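The belt table is finally up and I am so happy with it

I have wanted a little conveyor belt on my sorting table for longer than I'd like to admit, and this June I finally got one. It came second-hand from a packing shop in Urkham that was clearing out its back room, and I paid 199 for it, rails and legs included. I drove it home with the passenger seat folded flat and the end of it practically resting on the dashboard. Grinning the whole way!

For anyone new to this blog, I sort and pack small parts for a living (knobs, clips, hinge pins, all the little bits that go missing from old furniture), and until now everything moved along the table by being shoved. You put a pile at one end, you shove it, you pick through it, you shove it again. My elbows hated it.

So, the table first. It's a plain white top from Østergaard, and I'd buy it again tomorrow. White was a gamble, I know. My old bench was dark brown and I lost black screws on it constantly, and I thought I'd be wiping a white one down every ten minutes. I do wipe it down a lot, but I can find everything! A dropped washer shows up from across the room. The top is deep enough that the belt runs across the middle with space left on both sides, and that turned out to be the best decision in the whole project. I'd originally drawn it with the belt pushed right up against the back, and then there'd have been nowhere to put a tray behind it.

Then the belt. It's a matte dark green, and I love that green. It's the color of an old school chalkboard. It has scuffs and pale streaks on it, mostly toward the left and the middle, and I've had a go at them with dish soap and then with one of those white eraser sponges. A few got fainter. The rest are staying, and I've decided I like them. The rails are aluminum and they shined up beautifully with a dry cloth and some patience. The front one is wider than the back one, so there's a handy ledge to rest the side of your hand on while you pick.

Leveling it took me most of an evening. I'd read that you should start from the middle and work outward, and I ignored that and started from the left, and then had to do it all twice. Each leg sits on a thin felt pad now. The pads came in a bag of 60 from Sketthorpe, so if anybody local needs felt pads, please come and take some off my hands. I used 8.

The trays are the part I get silliest about. I went with Tanier ones because they nest so nicely, and I picked salmon pink! My sister-in-law's whole garage is gray bins inside gray bins and I wanted to be able to see mine from the doorway. Pink against the green is ridiculous and cheerful and I wouldn't change it. The sloped sides mean you can sweep a handful of clips up and out with your fingers, and the flat bottom means the thing stays where you put it.

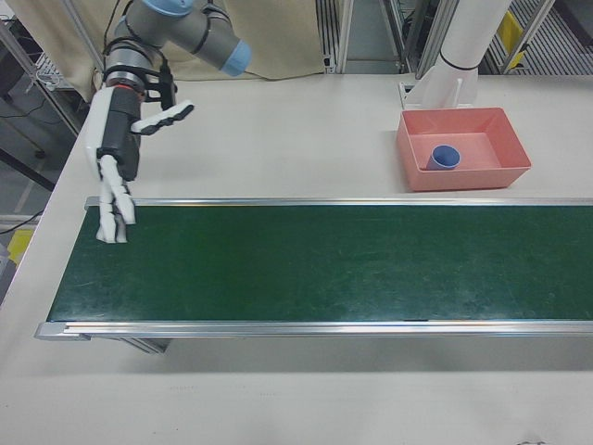 I've settled on keeping a tray behind the belt, toward the right, for whatever I pull out as I go. Reaching over the belt felt odd for the first day or so and now I don't think about it. Finished stuff goes in front, where I can get at it with a scoop.

Speed-wise I run it slow. Really slow. I timed one trip at almost 60 seconds and that suits me fine, because I can drink my coffee in between handfuls. Next on the list is some kind of lip for the left end, so the round things stop making a break for the floor, and after that a better lamp. If you've fitted a lip to one of these and didn't have to drill the rail, please tell me how in the comments!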